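Brown sugar hard again after moving to screw-lid jars

Home Help > Kitchen and Pantry > Dry storage
Asked 8/11/24, 1000 views

I moved my dry goods out of bags and into clear screw-lid jars from Murkar. Flour, rice and salt are fine. The brown sugar set into a block in under a month. The lid feels tight. The jar lives on a shelf next to the stove. Is the lid the problem, the shelf, or the sugar? I would like to avoid buying a second set, as the first one was not cheap and the Dimano jars I had before did the same thing.

3 answers

Answer 1 (accepted, 34 votes)

Brown sugar hardens when the film of molasses on the crystals loses water. Flour and rice do not show the problem the same way, so they tell you little about the seal. Check the seal directly.

Empty the jar and wash it. Fill it halfway with water, dry the outside, close the lid and lay it on its side on a paper towel for 15 minutes. If the towel is damp, the lid leaks. A dry towel is a good sign but does not prove the lid is airtight. Water needs a larger gap than vapor does.

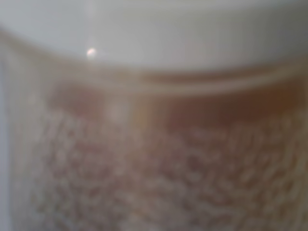 Sugar grains on the rim are the usual cause of a bad seal. They get there when you pour from a bag or drag a spoon over the edge, and a few grains will hold the lid up on one side. Wipe the rim and the inside of the lid with a damp cloth, dry both, then close. Fill through a wide funnel if you have one. If the lid has a removable liner, take it out once in a while and clean under it. Put it back flat.

To soften the block you have now: break it into pieces, put them in a bowl, cover with a damp paper towel and a plate, and leave overnight. For faster results, 200 F in the oven until it gives under a fork. Use it right away in that case, it sets harder than before once it cools.

Also move the jar. Next to the stove it warms and cools every day.

Comment: Does the 200 F apply to glass jars too?
Reply: No. Take the sugar out of the jar first. Use a baking dish.

Answer 2 (6 votes)

Terra cotta disk. Soak it in water, pat it dry, put it on top of the sugar. Re-soak when the sugar starts to feel stiff. Tarow and Tuncer both sell them, no difference that I could find. Do not put one in with white sugar or salt, those need to stay dry and will clump.

A slice of bread works but you have to remember to take it out. I left one in until October and threw away the whole jar.

Answer 3 (0 votes)

just keep it in the bag with a clip. never had a problem

Comment: Depends on the bag. Mine came in a paper box with a thin liner and was solid in a week.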